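Can a robot do your chores yet?

Sort of. Some jobs suit robots quite well. Others are still too messy for them, and picking up your bedroom floor is one of those.

Robots like work that stays in one place. At the Skellau workshop, parts are sorted on a green belt with blue bins in front. The belt and the bins don't wander off the way socks do. 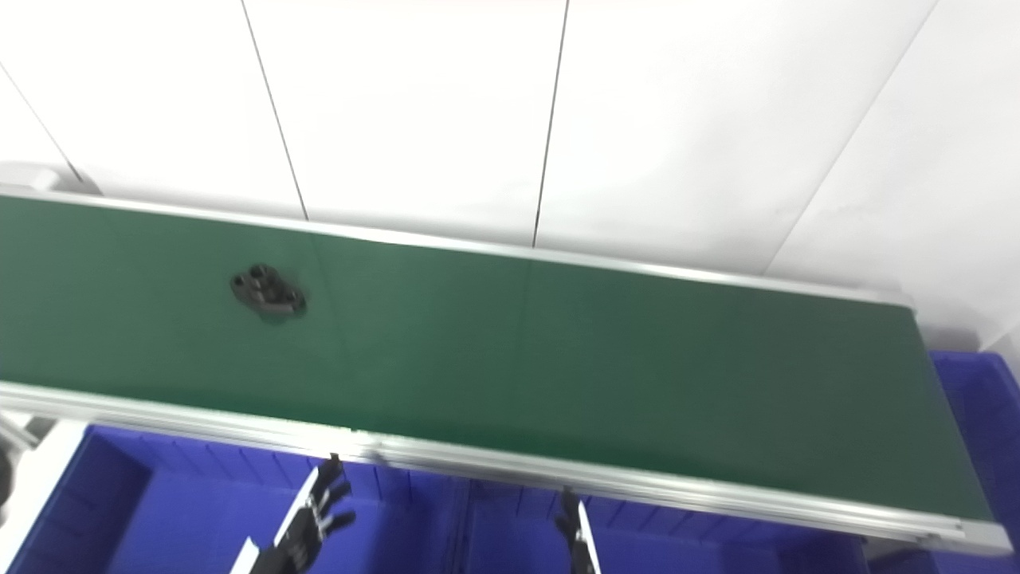
Why is picking things up so hard?

You can grab a toy without thinking. A robot has to work out where the part is, which way it is turned, and how hard to squeeze. A small gray part with holes or bumps on it looks different from every side.

A robot hand has to bend its fingers to fit. It also has to come down in the right spot – too high and it closes on air. 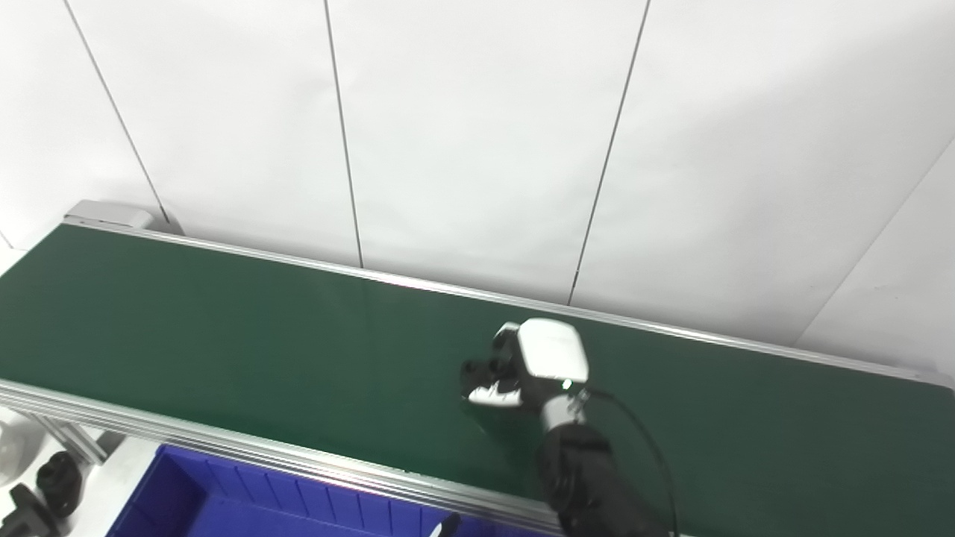
Page last changed: October

Are robots faster than people?

Not at this job. A person at Skellau can sort 200 parts in the time a robot sorts some 80. The robot can keep going through lunch, though.

What about at home?

A kitchen is harder than a workshop. Cups get left in new places, and pets walk by. For now, you will have to put away your own socks.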